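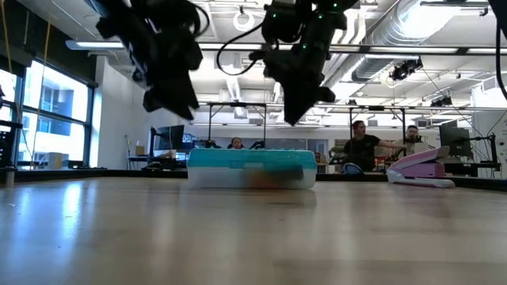
Friday, ten to five. Domingo Huenchumán had 43 sheets in one hand and nothing to hold them together with.

Stapler. Where was the stapler. Pink thing, his sister's once, white underneath. He'd had it at lunch. Or Thursday.

The Kazlauskienė file had to be at the Diston counter by half past, and the woman at Diston didn't take loose pages. She'd said so on the phone, twice, slowly, like you'd talk to a dog near a road. Stapled, top left. No clips.

He went through the drawer. Batteries, a tape measure, 339 receipts it felt like, a Fleklow catalogue with the cover gone. Coat pockets. The other coat.

"On the table," Ines shouted from the stairs.

"I looked on the table."

"Look agian with your eyes."

He looked. Well. There it was, pink as a prawn, next to nothing at all. And over to the left the case with the teal lid, the one he'd been told not to open till the money came through. 2,000, old Kazlauskienė had promised, for the lot -- the letters, the map, whatever was in the case. He could see something orangey-red through the plastic. He'd been seeing it all week.

He squared the pages. Banged them on the edge. Stapled.

Click. Nothing in it.

"Ines! Staples!"

"In the box!"

"What box?"

No answer. Door. She'd gone down to start the van, he could hear it coughing in the yard.

He looked at the teal lid. There was only one box on the table. She couldn't mean that one. She might though -- she put things in things, she'd kept the car key in the tea all of August.

Eight minutes to. Zulton Road would be solid by now, lorries both sides.

He thought about the old woman's hand flat on the lid when she gave it him. Not till it's paid, she'd said. And then she'd asked did he want a biscuit and he had said yes and ate four of them.

The van hooted. Hooted again, longer.

He put his thumbs under the rim of the lid and stood there, teh pages sliding out from under his elbow on to the floor, page one first.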